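The letter said my grandfather owned a sixth of a lake.

I read it standing up in the kitchen, then I read it again sitting down, and the second time it sounded worse. It came from an office called Lagman, in a town called Judesska, and it was signed by a woman named Lamai Kaewsai, Clerk of Shares. I'd never heard of a clerk of shares. I have a cousin who once paid two months' rent to a man who said he was clearing customs on a piano.

"It doesn't ask for money," my wife said.

"It will."

"It asks you to come and sign a book."

"That's where the money comes in. There's a fee for the book."

She'd already looked up the train.

I should say that my grandfather never mentioned a lake. He mentioned very little. He drove a bread truck, he liked the radio loud, and when people asked where his family was from he'd say "uphill," and that was the whole of it. My mother used to claim he had a brother. My aunt said the brother was a dog.

We went on a Thursday, in July. The train let us off at a platform with a bench and a locked toilet, and we walked down into Judesska with our bags because the taxi, we learned from a boy on a wall, was at a wedding. I had the letter folded in my jacket. I'd written questions on the back of it. The first one was: who else gets this letter?

Lagman was over a shoe shop. The stairs smelled of glue. Lamai Kaewsai was younger than her signature, with her sleeves pushed up and a pencil through her hair, and she shook my wife's hand first.

"You're the bread man's family," she said.

I told her that anybody could have found that out.

"I suppose so. Would you like tea?"

I said no. My wife said yes, and got it in a glass with a saucer on top to keep the heat in. There was a plate of dry cookies too. I watched the plate for a while, as if it might turn into an invoice.

The book was as long as my arm. Lake Trorkalari, it said, and under that the shares, six of them, with names going down the page in different inks. A share passed to a child or it passed to the town. Every so often, somebody had to come and put a name to it. My grandfather's name was in there, in blue. I knew the way he crossed his t's, with the bar flying off to the right like he was late for something. He'd signed my school reports that way.

I said that signatures could be copied.

"They can," she said. She seemed to think it over seriously. "It would be a lot of work for a sixth of Trorkalari."

"What does a share get me?"

"Reeds."

"Reeds?"

"You can cut reeds. And you get a vote on the boat."

"What boat?"

"There isn't one at present. There was a vote."

My wife laughed into her tea. I asked about the fee and Lamai Kaewsai looked at a card taped inside a drawer and said it was 20, which was less than the train. I told her I'd want to see the lake first. I expected her to come up with a reason why we couldn't. She took a set of keys off a nail.

She drove us up in a van with no seat in the back, so I sat on a coil of rope and held on to the spare tire. The road went past a place called Lirkov, which was three houses and a chapel with its door painted green. She said my grandfather was born in the middle one. I looked at the middle one. It had laundry out and a satellite dish. I felt nothing at all, and I remember being pleased about it, the way you're pleased when a salesman opens with the wrong line. 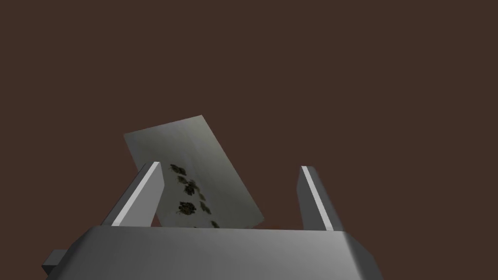 Then we came over the top and she stopped the van.

I'll be fair to it. It was small and the water was brown, and on the far bank somebody had left a mattress. There were reeds, plenty of them. A sign by the track gave the height as 2208, and someone had scratched that out and put 2052 underneath, and neither one said feet or meters. I pointed this out.

"They've argued over it since before I was born," said Lamai Kaewsai. "Your grandfather was a 2052."

"How would you know that?"

"He wrote to us. Every year, nearly. Mostly about the sign."

I had a dozen things ready to say to that. He didn't write letters. He didn't write birthday cards — my grandmother did them and he held the pen for a second at the end. I said some of this out loud, and she nodded and said the letters were in a box at the office, I could read them or not, the box was heavy and she'd need a hand getting it down.

My wife had taken off her shoes and was standing in the edge of the water with her skirt bunched up in one fist. She asked which part was ours.

"It isn't divided that way," Lamai Kaewsai said. "It's a sixth of all of it."

"So a sixth of where I'm standing."

"Yes."

I walked along the bank as far as the mattress. It was a decent mattress, or had been. I tried to work out who would gain by any of this, and how, and I got as far as the shoe shop before I lost the thread. When I came back they were talking about the boat.

"I'd want to see the box before I sign," I said.

"Of course," she said. "I'm open till five."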